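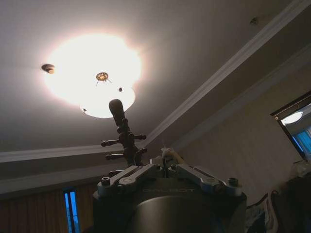 Keeping the lights on in Virnley

Print this page | E-mail this page

The lamp repairer at Gritard, the small shop behind Virnley market, starts work at seven and doesn't open the door until ten. The three hours in between are for rewiring, and she doesn't like to be spoken to during them. We met on a Friday, after the door was open, and she talked between customers.

She took over the shop from her uncle, who had sold bicycles there and mended lamps as a sideline. The bicycles went within a year.

"People could buy a bike anywhere," she said. "They couldn't get a lamp mended. They were driving to Urnach for it, which is 26 miles, and then driving back again to pick it up."

Most of what comes through the door is ordinary household lighting from the last sixty or seventy years. Table lamps are the bulk of it, followed by ceiling lights with glass bowls or shades. She sees few real antiques and isn't sorry.

"With an antique you spend half your time on the telephone with the owner. With a kitchen light they just want it to work."

The usual fault is a worn lampholder or a flex that has gone brittle. Glass is more difficult. She can't mend a cracked bowl and will not try, so she keeps a stock of spare ones, bought from house clearances and from people who come in with a box and ask if she wants it. The stock fills the back room and the stairs. She put it at more than 1,000 pieces of glass, sorted by the width of the neck.

"Not by colour, not by age. If the neck doesn't fit, I don't care what it looks like."

Does she find a match for everyone? "No. I'd say yes to the plain white ones. If you've got something with a pattern cut in it, you could be waiting a long while. I have a lady who has been waiting since before my knee operation."

I asked what damage people do to their own lights, and she answered at once. They fit a bulb that is too strong. Older shades were often made with a low wattage in mind, and the heat of a powerful filament bulb bakes the wiring above it. LED bulbs run cooler and have made this less common, but she still gets lampholders in that crumble when she touches them. The other thing is overtightening.

"A glass bowl wants to be held, it doesn't want to be gripped. They do the screws up as hard as they can because they're frightened of it falling. Then the glass warms up and there's nowhere for it to go."

Her advice on cleaning is short. Switch off at the fuse board, let the bulb cool, take the glass down and wash it by hand in a plastic bowl with a towel in the bottom. Dry it fully before it goes back. She doesn't recommend spraying anything upwards at a light that is still in place.

She does not do house calls. Fixed wiring is a job for an electrician, and she passes those customers to Kruger, a firm on the Urnach road. They send her the lights they take down that still have some use in them. No money changes hands either way.

Prices are written on a card by the till. A new flex and plug on a table lamp costs less than a new lamp of the same size would, though not by much, and she is open about that with people who ask.

"Some of them say, well, I could get one from the supermarket for that. And they could. I tell them to go and have a look first and come back if they want to. A fair number come back."

For the past two winters she has run an evening class above the library, where people learn to wire a plug and replace a lampholder. Every lamp is tested before it goes home. The next one begins in October and is already full. She had expected retired men and got mostly people in their first flat.

"They've never been shown. At school I was shown how to wire a plug, we all were. Now it comes on the lead already, so why would you know?"

She has no plans to move to bigger premises. The rent is fair and the bus stops outside, which matters to customers carrying a lamp in both arms. She would like a second person at the bench and has tried 2 so far. Both were good with their hands, she said, but neither could stand the dust.

At half past eleven a man came in with a standard lamp wrapped in a blanket, and she went to hold the door for him.

Print this page | E-mail this page

We use cookies to improve your visit to this site. By continuing to browse you agree to our use of cookies. Accept | Find out more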